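Subject: Re: [skiltdale-users] Humidifier readings drift after tank refill

The drift shows up on both of my units, so I doubt it is the sensor. I logged the Rarcombe controller for 30 days in November. Relative humidity holds at 40 percent until the tank is refilled, then the reported value climbs and stays high until the next power cycle. Before each refill I clear the float well and dry the contacts.

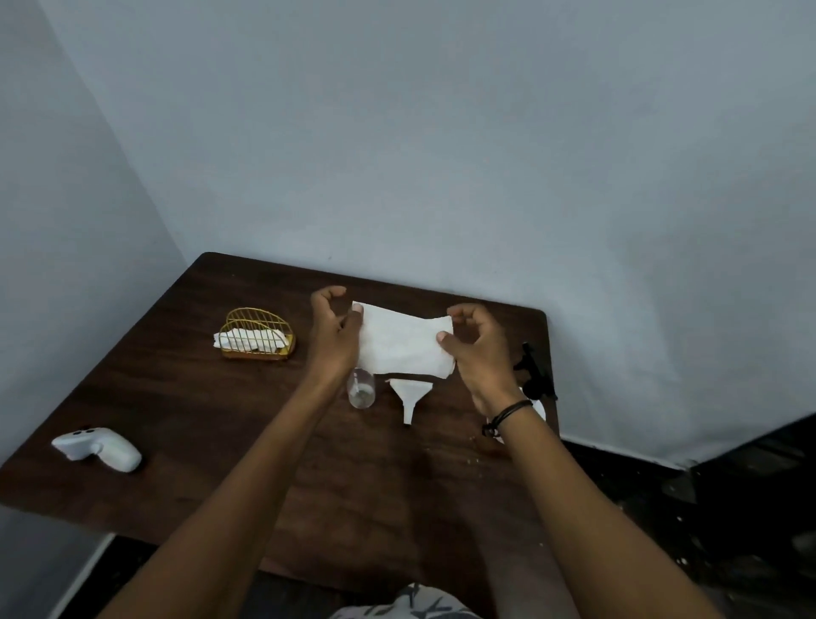 On Tuesday, January 1, 2019, the list wrote:
> Same symptom on firmware 193. The averaging buffer
> holds 256 samples and is not flushed when the lid
> switch opens, so readings taken with the lid off stay
> in the mean. Can anyone confirm on the Ljungberg board?

Confirmed on the Ljungberg board. Lowering the buffer length in the config file shortens the error but does not remove it. The samples taken with the lid open need to be dropped. A patch against 193 is in the Bindora tracker. It checks the lid switch before each write and skips the sample if the switch is open.
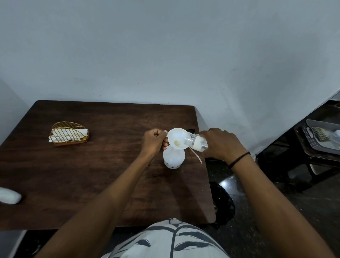 Posted by: skiltdale-users list member

Two notes on the patch. It does not touch the calibration table, so no new calibration is needed. It has not been tried on the older board with the reed switch, where contact bounce may let a few bad samples through.

Recent threads
Fan speed table for Rarcombe rev B
Bindora tracker: login timeout
Lid switch wiring, Ljungberg board
Log format change in 193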